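Upholstery Workshop Notebook: Seating Samples, Entry on the Light Gray Pouf
16/02/2010
By the Workshop Desk, Erkidari

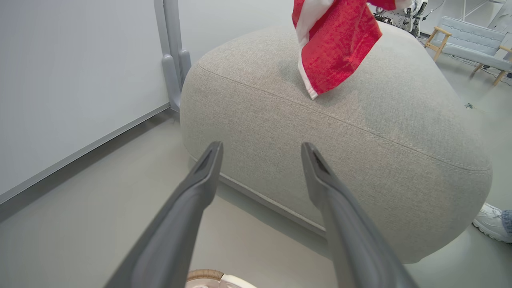 The pouf submitted by Veretti was moved to the finishing room for assessment of its cover. The order placed by Ferri is for 200 pieces, and the cover must be approved before any cloth is cut. The fabric is a fine weave in a pale grayish beige, listed on our order sheet as light gray; the sheet should be amended so that the two terms are not used for different cloths. A seam runs around the upper edge, and it is this seam that was the subject of the assessment. The side of the cushion bulges outward past it, and the corners are rounded. The red and white cloth on top is not part of the sample and is not to be entered on the sample card.

Seam. The pattern calls for a single row of stitching with the allowance turned down toward the side panel. This was confirmed by opening a short length of the lining. The allowance is narrower than the one we specify for heavier covers. It is accepted for this weave, with the condition that the raw edge be overcast before assembly.

Filling. Veretti states a filling weight of 2,820 grams. Our own scale was being serviced and the figure has not been checked. The earlier sample from Zenetti was firmer and kept its edge better, but the client considered it too stiff for a reading room. The present shape is closer to what was asked for. Colleagues should not add filling to correct the side -- the pattern has been drawn for a full, soft outline.

Cloth. There are 516 meters of the weave reserved under the Ferri order. The cutting plan is to be redrawn with the side panel placed along the length of the cloth. The present plan places it across, and the last trial on that basis showed a slight pull at the corners.

Lower edge. The lower edge is to be inspected again once the pouf has been turned over. No decision was recorded regarding the underside cloth. Two grades are on the shelf and either may be used for trials.

Outstanding:
-- weigh the filling when the scale is returned
-- amend the color name on the order sheet
-- send a cutting of the weave to Ferri with the revised plan
-- confirm that delivery in July still stands

The sample is to remain in the finishing room until the second inspection has been signed.

Print this entry
E-mail this entry

Recent entries
Thread Tension on Fine Weaves
Zenetti Sample: Notes on Firmness
Storage of Cut Panels
Repairs to the Long Cutting Table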